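Notes from the Harano open day

I spent an afternoon in May at the Harano open day and wrote down more than I expected to, so this is a longer post than usual. Most of the building was given over to the normal displays. The part I went for was at the back, past the Mäkelä stand, where a small team was running cable manipulation on an ordinary table.

Cables are a hard case for a robot. A rigid part has a pose you can describe with six numbers. A cable has as many as you care to assign it, and most of them change when you touch one end. Pentti Lindqvist, who ran the station, put it more briefly: the planner is guessing after first contact. He has been on the project for two years and calls the software Skundudell, a name he declined to explain.

The task was fixed for the whole afternoon. Someone drops a bundle on the table, the arm finds a free connector, grips behind it, and draws it clear of the pile. Pulling on the metal end counts as a fault. Pulling hard enough to tighten a loop also counts as a fault, and the force limit is set low enough that the arm gives up before it does any harm.
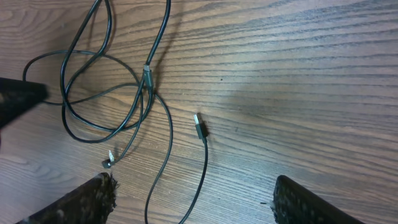

Wrist view with the USB plug clear of the bundle.

The perception side was more conventional than I had assumed. Connectors are detected first, then the software traces back from each one until it hits a crossing it can't resolve. Black cable crossing black cable is where it usually stops. Lindqvist's view is that a full trace is a waste of effort at that stage – you only need enough length to grip and a direction to pull. I think he is right for this task and wrong for anything that involves routing a cable somewhere afterward.

The training set is 4000 grasps, all collected on tables like this one. I asked how it did on glass or white laminate and was told they hadn't tried. Wood grain does give trouble. Long dark grain lines look enough like thin cable that early versions tried to pick them up, and a filter was added to throw out anything with no shadow.
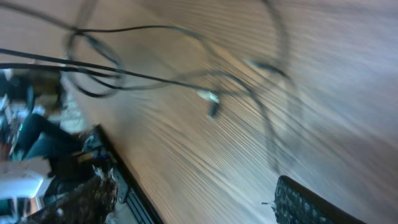
Speed is the other limit. The wrist camera is of little use while the arm is in transit, so the controller moves, stops, waits for things to settle, and looks again. I timed one complete cycle at 11 seconds. Seija Salminen, who wrote the motion code, said the settling wait accounts for a good share of that and that she could shorten it with a stiffer mount. She would also like a shorter exposure, but that means more light, and more light means more glare off the tabletop.

I watched 6 attempts from start to finish. Of those, 2 ended in a stop on the force limit, both after the gripper took hold of a cable that ran under another one. The stop was clean each time: fingers open, arm back to its start position, new look at the pile. I would have liked to see a log of the forces, but the monitor only showed the state machine.

Kekell had a gripper on display in the next aisle with much harder finger pads. I asked Salminen if they had considered it. They had, and went back to soft pads because the hard ones let thin cable roll out sideways. The drawback is wear, and they treat pads as a consumable.

The code isn't public yet. Lindqvist said they want to clean up the calibration routine first, which currently has to be rerun every time the table is bumped.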